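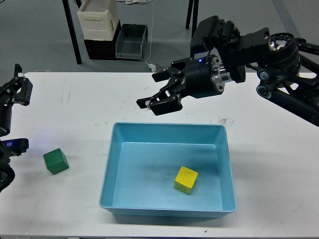
Yellow cube in a light blue tray.

Resource Politics, Unit 6
Who Gets Paid After a Spill: Claims, Lists and Middlemen
Instructor: Sum-yee Kwan
Discussion sections: Ese Ezeani, Hendrik Mabaso

Before you read

Unit 5 ended with the oil in the ground and everyone arguing over the percentages. In this unit the oil is in the water, and everyone is arguing over a list. If you skipped Unit 5, go back and read at least the part on royalties. You'll need the difference between a royalty (paid for taking something out) and compensation (paid for wrecking something on the way).

Three terms come up all the time:

Claimant: anyone who says they lost something. It costs nothing to be a claimant except a form and, usually, a fee to the man who owns the photocopier.

Beneficiary: a claimant whose name survived to the final list.

Host community: a place that has been recognized as affected. Recognized by whom is most of what this unit is about.

The Grasadcombe case

We'll work from one teaching case all the way through, so please don't bring in four others in your first paragraph. Grasadcombe is a fishing district on a tidal creek. The operator, Isevora, runs a crude line under the creek to the loading dock at Grorby. The line leaks at a weld. Isevora says sabotage. The district says corrosion. A joint inspection team goes out by boat, looks at the weld, and comes back with a report that both sides sign and then describe to the press in completely different ways.

Cause matters because of the usual legal rule: the operator pays for equipment failure, and pays much less, or nothing, for damage by a third party. So the first fight is over what happened to a few inches of steel. Students tend to find this part dull and hurry on to the corruption. Please stay with the steel for a page or two. The inspection form is where most of the money is won or lost, and it's filled in by people standing in a boat. 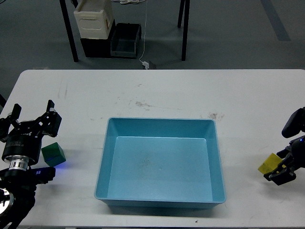 Page last changed: 08/10/2022

The list

Suppose the cause is settled in the district's favor. Isevora agrees to pay a lump sum and asks, reasonably enough, for the names of the people to be paid. A survey made before the spill had found 238 households in Grasadcombe. When the claims window closed, 3486 claims had come in.

It is tempting to laugh, and the operator's lawyers certainly did. But go through where the claims came from before you decide that the whole district invented itself a cousin. The survey counted households, and claims were made by individuals. The survey was done in August, when many of the fishing families were away at camps farther down the creek. Traders who bought the catch had losses too, and so did net menders and boat owners who had never lived in Grasadcombe a day in their lives. After all those are allowed for, there is still a large pile of names that belong to nobody in particular. How large is exactly what the two sides couldn't agree on.

Who controls the list?

Delia Tapia's chapter (on the reading list) treats the list as an office that nobody was ever elected to. I think she's right, and I'd push it further than she does. In Grasadcombe there were four people or groups with a hand on the pen:

The council of elders, who could confirm that a person was from the district.

The youth association, which could make it very hard for a survey boat to tie up.

A claims agent named in the case file only as Fan, who collected forms in bulk and took his cut as a share of each payment.

Isevora's community relations office, which wanted the whole matter closed by the end of the budget year and wasn't picky about how.

None of these was a villain at every stage. The elders struck off a good many false names, and also a few true ones belonging to families they had quarreled with over a landing beach. The youth association kept out a second survey, then demanded a third. Fan was accused of padding, and he very likely padded, but he was also the only person who carried forms out to the fishing camps.
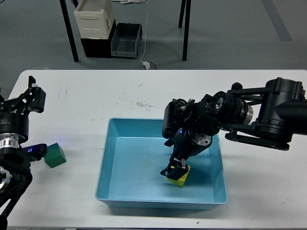
The community relations office, for its part, hired Fan as a consultant. This happened while he was still representing claimants, and it appears in the file as a line in an expense report between boat fuel and bottled water. When asked about it later, the office said that engaging with stakeholders was company policy. You may quote that in your essays, but you have to say what it means.

Payment, when it came, came in rounds. The first round went to 70 beneficiaries. The second followed 110 days later and took in most of the households from the original survey, along with a group of traders. By then the first round had settled in everyone's mind as a list of friends. Whether it was one is hard to prove from the file. Diễm Sầm, in the second reading, argues that the order of payment did more harm to the elders' standing than the amounts did, and her interviews back her up, although she spoke mainly to people in the second round, who had reason to be sore.
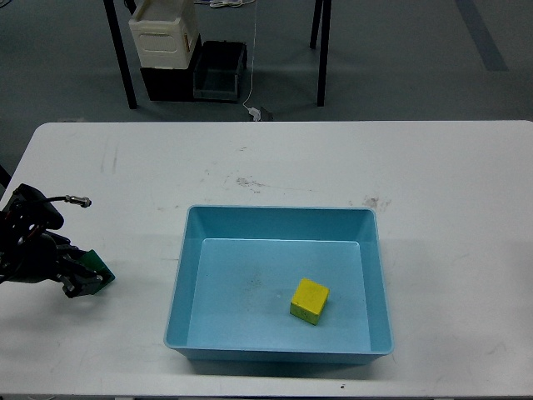 Points for section

1. The operator asked the district to name its own beneficiaries. Was this respect for local authority, or a cheap way to hand over a fight? Argue one side. Ese will assign the other side to the person next to you.

2. Would paying households instead of individuals have helped? Think about who collects the money in a household with two wives, a grown son and a grandmother who owns the boat.

3. Who should have paid the agent? "No one" is an answer, but then explain how the forms reach the camps.

4. Find one spot in the case where a public official could have stepped in. There are at least two. The state environment desk shows up only once in the file, to ask for a copy of it.

Reading

Tapia, chapter on claims and list-making (course packet).
Sầm, article on the order of payments (course packet, the pages are out of sequence, sorry).
Mabaso, short note on inspection forms. Hendrik would like it known that the note is a draft, as it has been for as long as I've taught this course.

Written work

Two pages on any one of the points above. Use the case file first and the readings second. Don't open with "Since the dawn of time, oil has been a blessing and a curse." I have a folder of these. Hand in your pages at section, stapled, with your name on both sheets.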